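[atelier-savon] Re: Restes de savon, que faire ?
De : Renata Wieczorek

Bonjour Bartosz,

Miłosz Michalski a écrit :
> J'ai 13 restes de savon d'olive. Peut-on les refondre ?

Oui, au bain-marie, râpés fin, avec 2 cuillères d'eau. Pour les miettes, une fleur de douche en filet convient aussi.

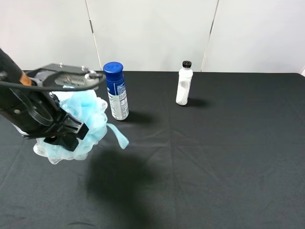
Séchage
Comptez 17 jours sur une grille, à l'ombre. Retournez les pains tous les 4 jours.

Je réponds en même temps à Miłosz.

Renata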